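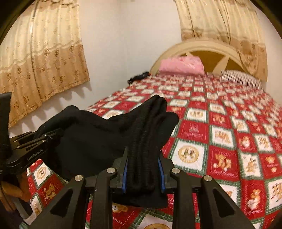 Figure 6-1. Black garment held between two hand-held grippers over the bed.

6 Running the garment station at an open day

6.1 Scope

This section covers setting up, demonstrating and closing the garment station when visitors are present. It assumes that the operator has finished the bench checks in Section 4 and can fold a plain garment with both grippers without coaching. Sites that only run the station for internal recording can skip to Section 7.

The procedure was written for the Jiltthorpe site and applies without change at Flimemthorpe. Where the two sites differ, a note says so.

6.2 Before visitors arrive

1. Make the bed. Pull the bedspread flat to the headboard end and smooth out any ridges in the working area.

2. Place the pillows at the head of the bed. They stay there for the whole session.

3. Check each gripper by hand. Squeeze and release the trigger 20 times. The jaws must close evenly and open fully each time.

4. Look at the contact strips on the inner jaws. Replace any strip that has lifted at a corner.

5. Check that every pivot pin is seated. A pin that turns freely under a fingertip is acceptable; a pin that slides sideways is not.

6. Start the Tultelano logger and confirm that both grippers are listed. Left and right must match the hands that will hold them. If they are swapped, swap the grippers between hands and leave the logger settings alone.

7. Record a test clip of one lift and one release. Play it back before opening the door.

Note: At Flimemthorpe the logger runs on the wall-mounted terminal. Log in with the site account, not a personal one.

CAUTION: Keep fingers clear of the linkages when the trigger is pulled. The outer arms move farther than the jaws do and can pinch.

6.3 Choosing the garment

Use soft garments without buttons, zippers or drawstrings. A garment with a ribbed section is preferred, as the ribs give visitors something to follow while the cloth moves between the jaws.

Dark garments show lint. This has no effect on the grip. Brush the garment between groups if time allows.

A plain dark garment on a patterned bedspread is easy to see from the back of the group. Avoid patterned garments on a patterned bedspread - the outline is hard to follow, and the reviewers at Kikuchi reject more of those clips.

6.4 Demonstration sequence

1. Stand at the side of the bed with a gripper in each hand. Ask visitors to stand on the opposite side.

2. Drop the garment on the bed from waist height. Do not arrange it.

3. Take hold of one end with the left gripper and raise it clear of the bedspread.

4. Bring the right gripper in from below with the jaws open. Close on the cloth so that it lies between the two strips. Gathered folds are acceptable at this stage.

5. Hold for a slow count of five. Use the pause to point out the strips, the fingertip blocks and the linkages.

6. Move the grippers apart until the cloth between them is straight. Stop as soon as there is tension.

7. Lower the garment and fold it. Release the right gripper first.

8. Put both grippers down before answering questions.

Note: Fabric often bunches at step 4 and stands up in a peak next to the jaws. Continue the sequence. Do not shake the garment to clear it.

If the garment slips, let it fall and restart at step 3. The logger marks the drop automatically and shows code 63 on the status line. No action is needed unless the code is still showing when the next clip starts.

6.5 Visitor handling

Visitors may try one gripper at a time, under supervision, with recording paused. Start them on a folded towel. Long sleeves must be rolled up and bracelets removed.

Do not let a visitor carry a gripper away from the bed. The cable-free units are light and get set down in odd places - check that both are on the bed before the next group comes in.

Questions about how the recordings are used go to the session lead. For the current series the session lead is Domnica Tănase.

6.6 Closing the station

1. Stop the logger and wait for the transfer bar to clear. A session of 200 clips can take longer than the lunch break, so do not start it just before one.

2. Enter the last clip number on the session sheet. The Jiltthorpe series closed its previous open day at clip 659; the next one continues from there.

3. Wipe the contact strips with a dry cloth. Do not use alcohol on them.

4. Return the grippers to the case with the jaws open.

Section last revised July 22, 2026. Replaces the October issue.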